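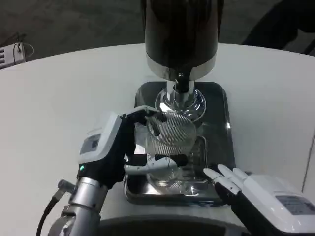
Chapter 5
Two Hands, One Vessel

The exercises so far have used a single arm and a rigid block. In this chapter the student works with both arms, a drinks station and a vessel that must be placed under a spout and kept there. The task is taken from the project year at Tadelby, where teams of students programme a two-armed robot to serve a drink. The rules are those of the Wutow service round, reprinted in Appendix B.

The chapter assumes that you have completed the wrist calibration in Chapter 4. If the head camera has been moved for any reason, repeat it before you start.

5.1 What the task requires

A run consists of an approach, a grasp, a placement under the spout, a hold and a withdrawal. The hold is the part most often programmed badly. A transparent vessel gives a depth camera very little to work with, and ribbed sides scatter light and break up the outline. Teams that depend on depth alone tend to close the fingers too early or too high.

Rebecca Marino, who set the task, asks each team to submit the following with its code:

1. A grasp plan naming the hand to be used and the contact point of each finger.

2. A rest pose for the other hand. It should be open and clear of the tray, and it must not pass between the head camera and the spout.

3. A force limit for the holding hand. The fingers should keep the glass upright under the spout without pushing it against the tray rim.
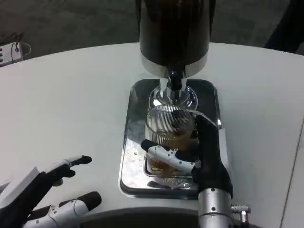 4. A log of joint positions, sampled every 50 milliseconds, from first contact to release.

5. A stop condition. If the hold exceeds 2000 milliseconds without a new camera reading, the arm must halt where it is.

5.2 Choosing the holding hand

Either hand may hold the vessel, and the choice affects the rest of the plan. Where the vessel has a handle, its direction usually settles the matter. A plain glass can be taken from either side, and the deciding factor is then the reach of the wrist at the height of the tray.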